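The Long Road to a Cleared Table

Can a machine do the dishes yet? We spent an October afternoon finding out how far along things are, and came home to our own sink with new respect for it.
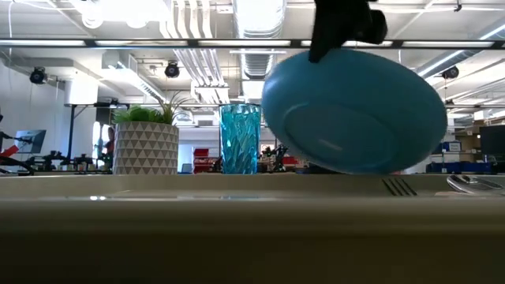
A gripper holds a blue plate at a tilt over a table with a glass, a planter and some cutlery.

My grandmother believed that a guest could be judged entirely by how he carried plates to the kitchen. Stacking them high was showing off, and scraping them at the table was a sin, and anyone who left a fork riding on top of the pile deserved what happened on the way through the door. I thought of her more than once on my visit to Unum, a small robotics outfit that has spent the past two years teaching mechanical arms to clear up after supper. She would have had opinions.

Unum works out of a long, bright hall in Ditmont, with ducts and pipes overhead and shelves of cardboard boxes along one side. There are red bins and blue bins, monitors, and more than one black arm. And then there's the table, with its tall turquoise glass and its potted plants, looking for all the world as if somebody's aunt had been asked to make the place nice before company came.

The plants matter, I was told, and so does the glass. Nearly any arm can learn to pick one plate off a bare surface if you give it enough tries. Put a planter on one side with leaves spilling over the top, and a glass you can partly see through right next door, and lay a dark fork where the hand would like to go, and you have something much closer to the table you and I eat at. Clear glass and tinted glass are a particular headache (the cameras see the glass and whatever is behind it all at once, and have to decide which is which), and shiny spoons throw light back in ways that change every time the arm moves. I have the same trouble finding my reading glasses, so I was sympathetic.

A plate, on the other hand, sounds easy. It's flat and it's round and it doesn't roll away. But think for a minute about how you pick one up. You probably slide it toward the edge a little, or tip it up with a fingertip, and get your thumb on top before you've given it any thought. A gripper with a couple of stiff fingers has to plan all of that. It has to pinch the rim hard enough that the plate doesn't swing, and softly enough that it doesn't chip, and it has to remember that a big plate sticks out a long way past the place it's being held. Swing the far side carelessly and there goes the glass.

The engineers keep a tally of how things go. On the day I visited, the house rule was ten full clearings in a row, start to finish, with the table laid differently each time, and the arm got through seven of them without help. I clapped at the first one, which I gather visitors do. The other three ended in small ways: a spoon that wouldn't come up off the table, a plate set down crooked, and one long, thoughtful pause that went on until a person reached over and pressed a button.

Seven out of ten is wonderful if you've followed this work for any length of time, and it's hopeless if you own nice china. Both of those things were said to me cheerfully by the same engineer over the same cup of coffee.

On the shop floor, things are further along, and it helps to see why. An hour up the road, a kitchenware packer called Brostine has arms that lift bowls off a belt and set them in cartons, 400 to a shift at each station, and they hardly ever miss. But every bowl at Brostine arrives right side up, in the same spot, under the same lamp. The people who run the line have spent years making the work fit the machine. At home we do nothing of the kind. We leave a napkin in the glass and a cereal bowl on the arm of the couch, and the cat helps.

Lachance, the hotel laundry and banquet service, sits somewhere in between. It tried an arm for sorting flatware after large dinners and was pleased enough to keep it, though a person still goes through the trays at the end of the night to pull out the lemon wedges and the occasional earring. The staff told me they don't mind the arm. Sorting forks at one in the morning was never the part of the job that anyone fought over, and the arm is quiet, and it doesn't take the good chair in the break room.

So when will one of these turn up in an ordinary kitchen? I asked everybody and got a great many kind shrugs. The folks at Unum would like to move on to pots next, then to wiping down, which they consider much harder than lifting (how does a machine know when a table is clean? how do you, for that matter?). Cost is another matter, and so is speed. The arm takes its sweet time over each piece, and a family of four with a big dinner behind them could have the whole business done by hand and be well into dessert before it got to the last spoon.

I drove home after dark with the radio on, and found the supper dishes waiting where I'd asked other members of my household not to leave them. There was a fork on top of the pile. I carried it all to the sink in one trip.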